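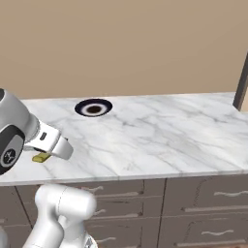
Looking after a marble worktop (and loving it all the more for the odd mark)

I'll say it straight away: I adore marble in a kitchen. It stays lovely and cool for pastry, it looks gorgeous in the morning light, and no two slabs have the same veining. It does need a bit of care, but far less than people fear!

Everyday cleaning

Warm water, a tiny squirt of mild washing-up liquid and a soft cloth. Rinse with clean water, then buff dry with an old tea towel. The buffing makes all the difference, especially in hard water areas like ours, where drips dry into chalky rings.

Keep vinegar, lemon and limescale spray well away. Acid eats into the polish and leaves dull patches, called etching. I once left half a lemon face down while I answered the door and I can still find the spot with my fingertip.

Oily stains

Butter, olive oil, the ring under the bottle... a poultice is brilliant for these. Mix bicarbonate of soda with water until it's as thick as yoghurt, spread it over the stain, cover with cling film and tape down the edges. Leave it overnight, peel off the film, let the paste dry out and lift it off with a plastic scraper. Stubborn marks may want two or three goes.

Is it time to reseal?

Drip a little water on the surface and leave it for ten minutes. If the stone has gone darker underneath, it's drinking, and you want a fresh coat of sealer. I do ours every February, when the kitchen is quiet after Christmas. Wipe it on thinly, follow the time on the tin, and take off every trace of the extra or you'll be left with smears.

Don't forget the joins, where crumbs and tea love to gather! A soft toothbrush and soapy water will shift most of it.

Reader's tip

Vira Vasylenko wrote in to say she keeps a big wooden tray beside the hob for her oils, vinegars and soy sauce, so the drips land on the wood. I've copied her and it's marvellous. Mine is an old bread board, 60 cm long, with felt pads stuck underneath so it slides out easily for wiping.

Next time: getting tea stains out of mugs.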